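Does resting a loaf overnight really make better toast, or have we all just been repeating it?
Posted by obsa_dinsa, 2 July 2025

I keep seeing the same advice on this board: never toast fresh bread, wait a day, the crumb has to "set." I went along with it for years. Then last month I was out of old bread, toasted a slice from a loaf I'd baked that morning, and it was fine. Better than fine. So I'd like to hear from people who have compared the two side by side and not from people who read it on a flour bag.

My usual is a plain white pan loaf, Amaral flour, butter on top while it's still warm from the toaster. No sourdough, please. That's another argument.

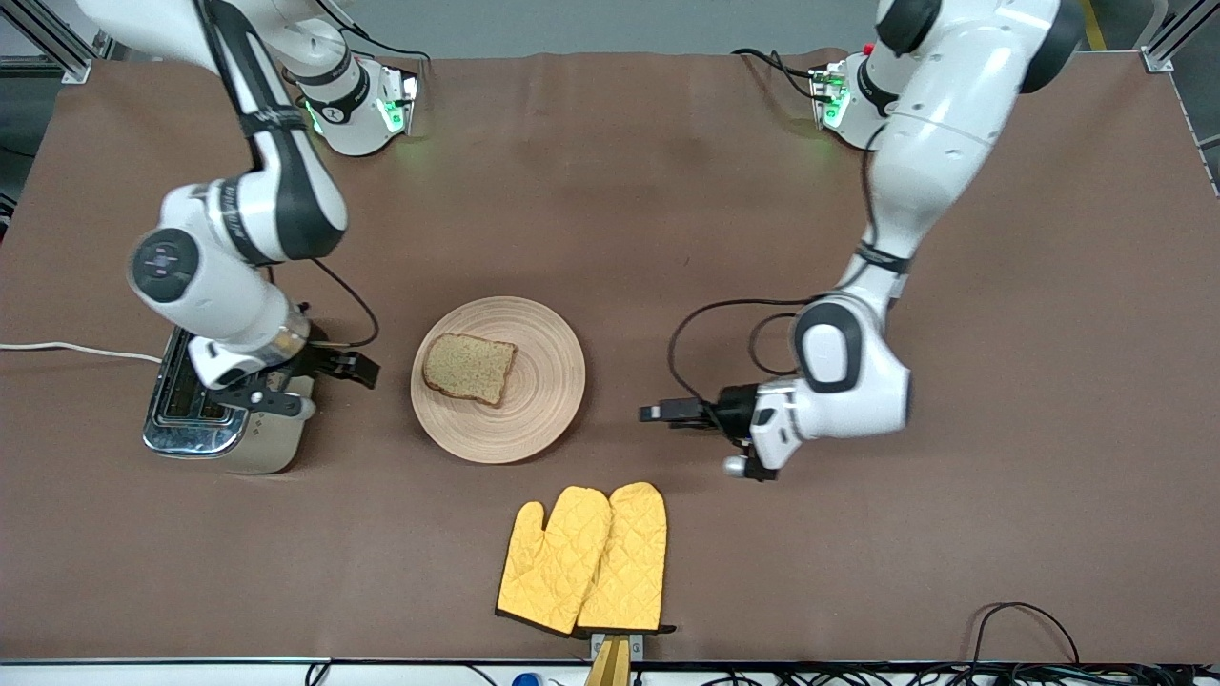 Reply 1 – anneliese_p

You got one good slice and now the rule is wrong? Fresh bread holds more water. The toaster has to drive that off before the outside can brown, so you either get pale toast or you turn the dial up and scorch the edges. My mother's cookbook is from 1961 and it says day-old bread for toast, and I don't think she was being paid by the flour people.

Reply 2 – obsa_dinsa

A cookbook from 1961 also told people to boil green beans for 40 minutes. I'm not saying water doesn't matter. I'm saying I doubt it matters as much as how thick you cut it.

Reply 3 – KidusA

Thickness is the big one, agreed. Most people who complain about fresh bread are sawing at it while it's soft and ending up with a wedge. One side burns, the other side is still bread. They blame the loaf.

Where I part ways with you is "better than fine." Fresh toast goes limp on me before I sit down. Day-old stays crisp long enough to get jam on it. What are you putting yours on when it comes out?

Reply 4 – obsa_dinsa

A plate, like everybody else. Is there another way?

Reply 5 – KidusA

A rack. Or lean two slices against each other. Flat on cold china, the steam has nowhere to go and the bottom gets soggy. I used to laugh at toast racks until I tried one.
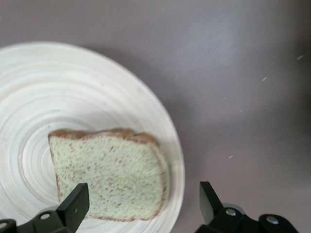

So before you decide anything about fresh versus old, sort that part out. Otherwise you're testing your crockery.

Reply 6 – chaltu.d

I'm not convinced by the rack thing either. A rack lets the steam out, sure, and it also gives you cold toast and butter that won't melt. The British can keep it. I butter mine the second it comes up and eat it standing at the counter, and it has never had time to go limp.

On the actual question, I did try this. Same loaf, one slice the evening I baked it, one the next morning, same setting on my old Jetovska. The morning slice was browner. Did it taste better? I honestly couldn't tell you, and my husband picked the fresh one.

Reply 7 – anneliese_p

Browner at the same setting is exactly what I said would happen.

Reply 8 – chaltu.d

It is. I just don't think browner means better. You can also push the lever down again for 20 seconds.

Reply 9 – Ibsa_Ayele

My problem with all of this is that no two toasters agree on what "4" means. My Arketon does the first round light and the second round dark on the same number, because it's already hot. If Chaltu's toaster was cold in the evening and warm in the morning, there's your result.

Reply 10 – chaltu.d

Cold both times. But fair point, I wouldn't swear to it in court.

Reply 11 – obsa_dinsa

OK, I'll bake again this weekend, cut everything with the slicing guide and do fresh against day-old from a cold start. I still expect a shrug. Anneliese, if yours wins I'll say so in this thread.

Reply 12 – anneliese_p

I'll be checking.

Recent threads
Is the Sotero bread knife worth it or just pretty?
Butter dish on the counter in summer, yes or no
Freezing sliced bread: paper between slices?
200 loaves in and my crust still goes soft
October bake-along sign-up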